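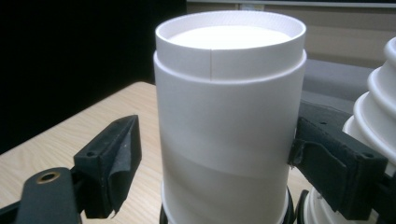
Rudcombe Packaging Study Group – Visit Reports

Garel works, 08/04/2018

The tour covered the paper cup line and the store behind it. Tall white cups are kept unprinted and nested, so that only the rim band of the inner cup shows above the outer wall. The side seam is easiest to check at that band, where it runs as a thin vertical line. Our guide gave the count for the morning shift as 1,849 cases, with 1,443 already on pallets. Drop tests are done on 2 cups per case – the sheet is kept by the door. The visit lasted 90 minutes. Lirnidier is next, in May.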